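그라멕(Grameck) 무브먼트 복원 및 소량 제작 지원사업 중간 보고

하프스테인 님께 (Kolbrún Hafstein, 지원사업 담당)

안녕하세요, 잘 지내셨지요? 8월 3일 일요일, 가게 문 닫아 놓고 커피 한 잔 옆에 두고 씁니다. 지난번 보고서가 너무 딱딱해서 읽다가 졸 뻔했다고 하셔서 이번에는 그냥 편하게 쓰겠습니다. 숫자는 숫자대로 다 적을 테니 걱정 마시고요!

먼저 제일 궁금해하실 것부터요. 수동 크로노그래프 '다르카리(Darkari)' 시제품 3점이 모두 조립까지 끝났습니다. 첫 번째와 두 번째는 케이싱까지 마쳤고, 세 번째는 다이얼을 다시 올려야 해서 지금은 무브먼트 홀더에 얹힌 채 유리 덮개를 쓰고 있어요. 다이얼을 다시 올리는 이유는 좀 민망합니다. 30분 적산계 인쇄가 중심에서 아주 조금 틀어졌는데, 루페로 보면 보이고 맨눈으로는 안 보여요. 저는 며칠 동안 맨눈으로만 보려고 노력했습니다. 결국 못 참고 인쇄소에 다시 보냈습니다.

시제품 상태를 순서대로 말씀드리면 이렇습니다. 1번은 6자세 일차가 제가 처음에 약속드린 범위 안에 들어왔고, 크로노그래프를 돌렸을 때 진각이 떨어지는 폭도 견딜 만합니다. 2번은 용두가 아래로 가는 자세에서 유독 느려요. 밸런스 균형을 두 번 다시 잡았는데도 버릇이 남아 있어서, 다음에는 헤어스프링 바깥쪽 커브를 손볼 생각입니다. 3번은 아직 다이얼이 없으니 측정값을 보고서에 넣지 않겠습니다. 없는 채로 재 보긴 했는데 꽤 잘 나왔어요. (이건 자랑이고, 보고 내용은 아닙니다.)

6월에 말씀드렸던 컬럼휠 문제는 해결됐습니다. 기억하시겠지만 리셋 버튼을 천천히 누르면 해머가 하트캠 위에서 어중간하게 멈추는 증상이 있었잖아요. 처음에는 스프링 장력이 약한 줄 알고 스프링만 계속 갈았습니다. 그런데 원인은 컬럼휠 기둥 모서리 쪽이었어요. 열처리 뒤에 모서리를 너무 둥글게 갈아 버려서 레버가 제때 떨어지지 못했던 겁니다. 컬럼휠을 새로 깎고 모서리를 살려서 연마했더니 지금은 아무리 게으르게 눌러도 초침이 제자리로 돌아옵니다. 손끝에 오는 느낌도 훨씬 또렷해졌고요. 오시면 꼭 눌러 보세요. 저는 요즘 하루에도 몇 번씩 괜히 누릅니다.

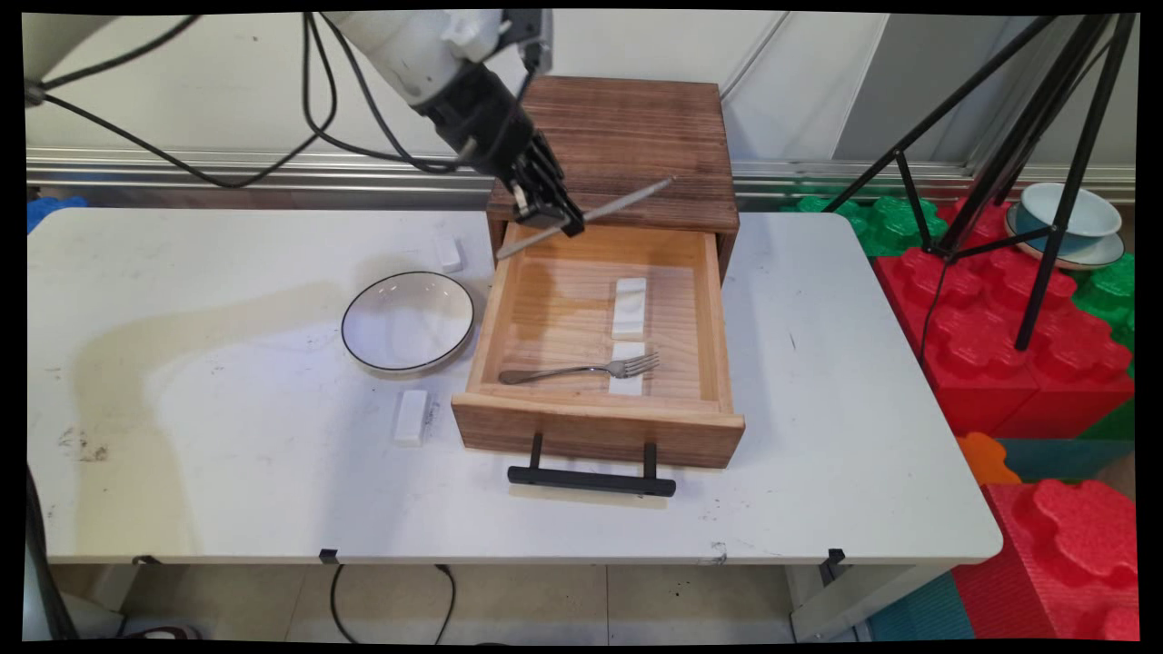

다음은 케이스와 외주 쪽 이야기입니다. 케이스는 롤로우(Rollow) 공방에서 계속 맡아 주고 있는데, 러그 안쪽 모따기가 시제품마다 조금씩 달라서 도면을 다시 그렸습니다. 말로 "조금만 더 날렵하게" 하던 제 잘못이 큽니다. 이제는 각도와 폭을 도면에 다 적어 보냅니다. 그리고 납품용 나무 상자 말인데요, 저는 반짝이는 래커 칠 상자는 정말 하고 싶지 않습니다. 사진에 나온 작은 서랍장처럼 겉은 갈색으로 물들여 나뭇결이 그대로 보이고, 서랍을 빼면 속은 밝은 소나무색인 쪽이 훨씬 마음에 들어요. 겉의 짙게 바랜 듯한 얼룩까지 따라 할 생각은 없지만, 안팎 색이 갈리는 그 느낌은 꼭 살리고 싶습니다. 목공소 견적은 아직 못 받았고, 받는 대로 따로 보내 드리겠습니다.

다이얼은 스라스타르도티르(Þrastardóttir) 다이얼 공방에 맡긴 흰색 에나멜 판이 도착했습니다. 9장을 받았어요. 표면이 깊고 차분해서 처음 상자를 열고 한참 말이 없었습니다. 다만 서브다이얼 경계를 따라 미세한 기포가 보이는 판이 섞여 있어서, 그쪽과 어디까지를 합격으로 볼지 기준을 맞추는 중입니다. 저는 까다롭게 굴고 싶고 그쪽은 에나멜이 원래 그런 거라고 하고, 둘 다 맞는 말이라 통화가 길어집니다. 기준이 정해지면 견본 사진과 함께 문서로 남겨 두겠습니다.

소량 제작 계획은 그대로입니다. 총 55점, 스틸 케이스 한 종류로만 갑니다. 금 케이스도 해 보라는 분들이 계신데 이번에는 안 합니다. 케이스 소재가 하나 늘면 버튼 튜브부터 뒷백 나사까지 다 다시 챙겨야 하고, 제 손은 두 개뿐이라서요. 일련번호는 로터가 없는 대신 잘 보이는 크로노그래프 브리지에 새기려고 합니다. 글자 폭을 두고 아직 고민 중이에요. 기계 각인은 깔끔한데 조금 심심하고, 손 각인은 예쁜데 제가 7을 예쁘게 못 씁니다.

돈 이야기도 해야지요. 이번 기간 지출에서 계획과 달라진 항목은 공구비 하나입니다. 컬럼휠을 새로 깎으면서 절삭 공구와 연마재에 916유로가 더 들어갔습니다. 예비비에서 썼고 영수증은 모두 스캔해서 첨부 폴더에 넣어 두었습니다. 다이얼과 케이스 선금은 계획서에 적은 금액 그대로 나갔습니다. 타임그래퍼를 새로 사고 싶다는 얘기는 지난번에 안 된다고 하셨으니 다시 꺼내지 않겠습니다. (방금 꺼냈네요. 죄송합니다!)

복원 쪽은 솔직히 조금 늦습니다. 지원 신청서에 적었던 옛 그라멕 무브먼트 복원 작업은 시제품에 밀려서 분해와 세척까지만 했습니다. 부품 상태는 생각보다 괜찮아요. 메인 플레이트 도금도 거의 살아 있고, 보석 구멍도 깨진 데가 없습니다. 문제는 초 적산 휠인데 톱니가 몇 군데 뭉개져서 새로 만들어야 합니다. 남은 설계도가 없어서 실물을 재 가며 치형을 그리고 있고, 이 도면은 완성되면 약속드린 대로 공개 자료에 넣겠습니다. 다음 보고 때까지는 휠을 깎아서 물려 보는 데까지 가고 싶습니다.

앞으로 할 일은 세 번째 시제품에 다시 인쇄한 다이얼을 올리는 것, 2번의 자세 차를 잡는 것, 그리고 방수 시험입니다. 방수는 버튼 쪽 개스킷이 제일 걱정이라 케이스만 먼저 따로 시험하려고 해요. 무브먼트를 넣고 시험했다가 물이 들어가면 제가 며칠 앓아누울 것 같습니다.

부탁드릴 것도 하나 있습니다. 납품 상자 비용을 포장비로 잡을지 외장 제작비로 잡을지 정해 주시면 좋겠습니다. 양식에는 둘 다 맞는 것 같기도 하고 둘 다 아닌 것 같기도 해서요. 답 주시면 그 기준으로 예산표를 고쳐서 다시 올리겠습니다. 들르실 때는 미리 전화만 한 통 주세요. 작업대에 부품을 펼쳐 놓고 있으면 문 열리는 바람이 제일 무섭거든요.

그라멕 작업실에서 드림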